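Call for Exhibitors: Spring Decorative Arts Fair, Gakholm

Applications are open to dealers in furniture, ceramics, silver and works on paper made before 1940. The fair runs for three days in May at the Sekiguchi Building, Gakholm, with one further day for installation. There are 53 stands on two floors. Stands on the upper floor are reached by a freight elevator with a door opening 90 inches high; taller case pieces must be shown on the ground floor or brought up in sections.

Stand sizes and fees are listed in the exhibitor schedule, which is sent on request. The fee covers hard walls, one locked display case, basic lighting and overnight security. It does not cover transit insurance, porters or extra electrical outlets.
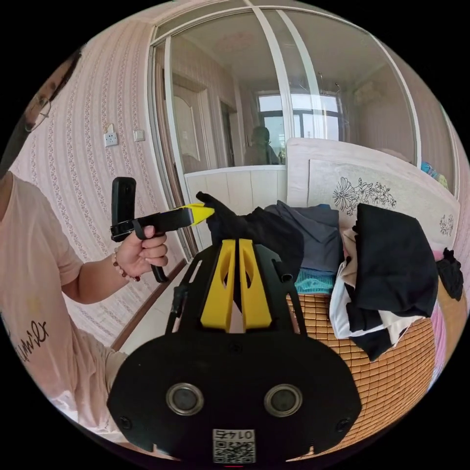 Reading time: 2 min

Eligibility. Applicants must have traded in antiques for at least three years, from a shop, by appointment or at fairs. Membership in a trade association is useful but not required. Auction houses may not apply.

Vetting. All stock is examined on the day before opening. Each object needs a label stating its date, place of origin, materials and any restoration. Marriages, later gilding and replaced hardware must be declared. Objects that fail are removed to a locked store until the fair closes – there is no appeal once the doors are open. Items containing ivory or tortoiseshell are not accepted, whatever their age.

How to apply. Send the following to the Savovura fairs office:

a completed application form
a short description of your specialty
6 photographs of stock typical of what you would bring
a stand preference, first and second choice
proof of liability insurance

The application fee is $215 and is returned if no stand is offered. Applications must arrive by Sat 14 February. Late applications go on the waiting list in order of receipt.

Stands are assigned by specialty, so that no floor is weighted toward one category. Requests to be placed beside a particular dealer will be noted – they are not guaranteed. The catalog is printed by Triltoletti, and accepted exhibitors will receive the image specifications with their contract.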